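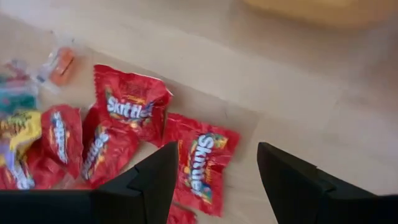
Fun-size Skittles packets on a light tabletop.

Burinlow Residents' Forum > Building Policies > Shared Spaces
Topic: Candy and snacks at the lobby desk – request for comment before the August review

etan_gunnlaugsson_office
Posted by: Ea Gunnlaugsson, Building Services

Residents are invited to comment on the practice of leaving wrapped candy at the lobby desk. The practice is not covered by the current house rules. Building Services has received written remarks both for and against it and would like a fuller view before a rule is drafted. The draft under consideration reads as follows: "Commercially wrapped items may be offered at the lobby desk on weekdays. Homemade or unwrapped items may not." Please keep replies to the subject. Questions about the parcel lockers belong in the Deliveries section.

jpeng_14C
I support the draft as written. Sealed packets carry the maker's name, and a parent can look up what is in them. I would ask that the word "commercially" be kept, as it settles the matter of baked goods without further argument.

suqin.tan
I must respectfully disagree with the previous reply. A fun-size packet often has very little room for print, and the full ingredient list is sometimes given only on the outer bag. Once the bag is thrown away, the information goes with it. My son has a food allergy, and we have had to decline items at the desk on more than one occasion for this reason. I propose the following addition: "The outer bag shall be kept at the desk until its contents are gone."

jpeng_14C
That is a fair point and I had not considered it. I would accept the addition.

W_Lei
I question whether a rule is needed at all. The building has 856 residents according to the last annual notice. In that time I am aware of one complaint, and it concerned wrappers in the elevator. A second trash can beside the elevator doors would address it at lower cost than a policy.

suqin.tan
Mr. Lei, with respect, the number of complaints does not measure the number of families who simply walk past.

W_Lei
Understood. I withdraw the remark about complaints. I maintain my position on the trash can.

tianyou_xue
May I ask who pays for the candy? The service charge statement lists $200 under "lobby sundries" and I have not found a definition of that term anywhere. I have no objection to the expense, but it should be named.

Ea Gunnlaugsson, Building Services
In reply to Tianyou Xue: "lobby sundries" covers pens, visitor badges and umbrella sleeves. Candy has been supplied by desk staff and residents at their own expense. The heading will be explained in the next statement.

In reply to Suqin Tan: the proposed wording has been added to the draft.

In reply to Weidong Lei: the request for a trash can has been passed to the cleaning contractor, Lamico, for a price.

jpeng_14C
Does "weekdays" exclude October 31 when it falls on a weekend? I would suggest an exception for holidays.

tianyou_xue
Seconded.

W_Lei
Opposed. Exceptions are how a two-line rule becomes a two-page rule.

Ea Gunnlaugsson, Building Services
The holiday question will be listed as a separate item so that it may be decided on its own. Comments remain open for 20 days.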